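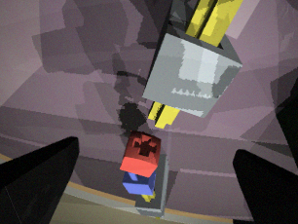 Wrist view in the Laklow simulator: red block on blue, between the gripper fingers.

Laklow block-stacking pack for the Tarnau simulator

If you teach robot handling, or you're just learning it at home, this is the pack we'd start you on. Laklow adds a set of block tasks to Tarnau, all seen from a camera on the robot's wrist, so you get the two black fingers at the sides of the picture and the work in the gap between them. It's a lovely way to learn how close is close enough!

The blocks are kept plain on purpose. Colours are strong, shapes are chunky, and the rendering is low-resolution so it will run on an ordinary laptop without the fan screaming. We've had it going happily on some very tired classroom machines – a bit slow to load, but fine after that.

What's in the pack
6 task families, from a single pick to stacking beside larger obstacles
2,622 start positions, all saved, so two people can try exactly the same one
Wrist and overhead views
Recording and playback at 60 frames a second
A short workbook (PDF)

The stacking tasks are our favourites. Large objects can sit near the stack, shadows fall where they fall, and you have to judge depth from a view that tilts as the wrist does. Expect to knock a few over. Resetting takes one key, and you can go back to any saved start and have another go.

Works with
Tarnau 6 and later. Gripper profiles for Morikawa and Fullwood two-finger hands are included, and you can load your own if you have the measurements. There is no suction profile yet – we hope to have one ready in June.

Licences
Single user, or classroom (up to 100 seats). Both come with the same tasks and the same updates. The classroom licence also lets you lock the start positions and collect recordings in one folder.

Page updated 11 Jan 2024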